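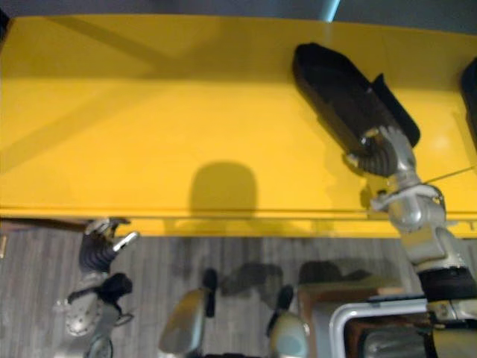
Irfan Rizvi does not like the word "grasp". At Vanetel's open day on Thu 20 January he corrected two visitors who used it, and then corrected me. "Contact is one thing, a stable hold is another," he said. "We log them separately." The distinction matters most with items like the black shoe-shaped one on the yellow table, taken at the heel end with a silver finger curled over the rim and a ribbed black one pressing from below. A rim gives the upper finger an edge to work against. A closed form gives it nothing of the kind, and Rizvi's team changes the approach angle to suit.

The control software is called Plorkix and is now in its fourth release. Giuliana Ospina, who maintains it, described the update as mainly a matter of timing. The old version ran its force check at 167 hertz, the new one at 200. "It's a small change on paper," she said. "In practice we had to rewrite the filter, and the filter was the part I'd been hoping to leave alone."

Asked about colour, Ospina said a saturated tabletop makes it simpler to separate a dark item from its surroundings, but gloss is a nuisance. Streaks of reflected light shift with the viewpoint, and shadows have to be modelled as well. She would prefer a matte finish. Rizvi would prefer to keep the gloss, on the grounds that customers' benches are rarely matte.

They also disagreed about the cable running from near the right wrist. Ospina wants it routed inside the arm. Rizvi said the external run could be replaced in 4 minutes, and he was in no hurry to give that up.

Neither would discuss pricing. The next open day is planned for February, with bookings through Brayan Mosquera at the front office.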